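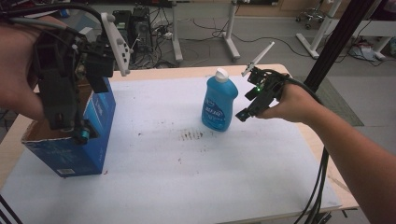

The equipment budget for next year is due in September, and I have been putting it off in the usual way, by tidying the spreadsheet. Ours is a small outfit in Skonthorpe and the list is short. We want a second pair of hand-held grippers, and we want them before the first pair gives up. Everyone who signs things off looks at the grippers, because they are black and angular and one has a little green light on it. What they don't look at is the cable. Each gripper comes with a thick tail of it, over the hand or up the forearm and away off the table, and there is plenty more on the floor between the desks. My cable line last year was 2 spare leads. I would like that struck from the record.

So, the draft. Skelex have quoted 1046 for the pair, brackets included, delivery not. Sarmiento are cheaper until you add the mounting kit, the calibration visit and the thing they call onboarding, which I think is a phone call. Lead time is eight weeks from one and "soon" from the other. I have pencilled in Skelex and will deny it if asked.

Then there's the dull stuff, where the money goes. Four long leads, proper ones with strain relief. Trunking for the floor. A decent table, on which I expect to lose, the present one being worn at the edge but still flat. Props come out of petty cash: a plastic bottle and an open cardboard box will keep two hands busy for a whole afternoon and cost next to nothing, and I've never once had to justify either.

The Stokasby office wants to share the order and split the carriage. Fine by me, as long as it gets delivered here. Last time we shared something it went there first and came back without its power supply.

I still need a figure for repairs. Last year I put zero.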